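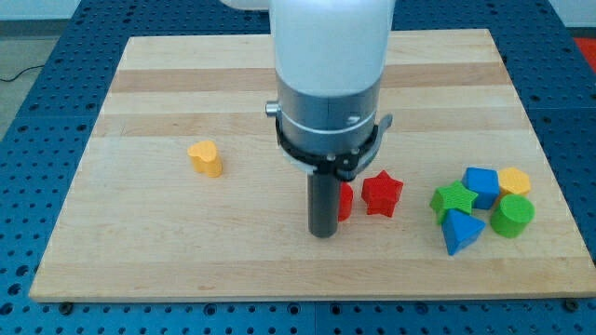 Clultthorpe Early Learning Center
Minutes of the Materials Working Group, 28th April

Chair: Dario Bassi
Apologies: received from the Carbone site.

1. Minutes of the previous meeting
The minutes of the March meeting were approved with one correction. Under item 4, "shape cards" should read "shape blocks."

2. Matters arising
The replacement shelf labels have been delivered and are in use in both rooms. The order for felt mats remains open with Hatis. The Chair will ask for a delivery date in writing.

3. Shape blocks
The group reviewed the plastic shape blocks, including the yellow heart and the red star. It was noted that the textured tops are easy for small hands to recognize, and that the blocks are thick enough to stand upright. The Carbone site reported by letter that children sort the blocks by color first and by shape later in the term.
Members asked whether the heart should stay in the basic set, as it does not appear on the printed sorting sheets. After discussion it was agreed to keep the heart and amend the sheets.
Agreed: 40 sets to be ordered from Mavivow, subject to item 5.

4. Wooden boards
The striped maple board was considered as a work surface for sorting. Two members felt that the light and dark bands could distract children who are matching colors. Others found the pale wood a good background for the blocks and preferred it to the white trays. The group did not reach a decision. Both surfaces will be used until the next meeting, and room leaders are asked to keep short notes.
Boards are to be wiped with a damp cloth only and stored flat. They are not to be left in the sink.

5. Budget
The balance of the materials budget allows $400 for blocks and boards this term. The Chair will confirm the price with Mavivow before the order is placed. Any balance will be carried over to storage tubs.

6. Inventory
The inventory for Room 2 is complete, with 31 items listed for repair or disposal. The Room 1 inventory is outstanding.
Action: room leaders.

7. Any other business
A request for a second key to the supply closet was referred to the office.

The next meeting will be held at the Carbone site, on a date to be circulated.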